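Dormir bien en Brundia

En Brundia, cuando llega marzo y las noches todavía piden manta, las casas huelen a jabón y a ropa planchada, y una se acuerda (¡cómo no!) de las camas de la abuela, tan altas que había que tomar impulso para subirse. 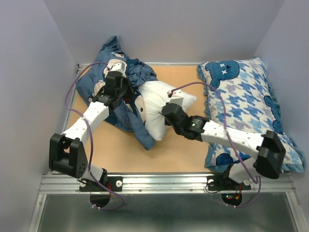
Ruxandra Buzatu sostiene que el sueño empieza mucho antes de acostarse, con la cena ligera y la persiana a medio bajar, y que lo demás viene solo.

Yo añadiría la lectura, aunque sean dos páginas, y una infusión de tila sin prisas. En la pensión Makris, donde pasé casi una semana, la servían a las diez en tazas desparejadas, y a las once ya no se oía un alma en el pasillo.

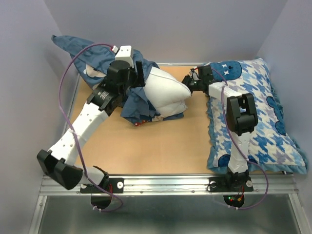

Funda azul y almohada estampada.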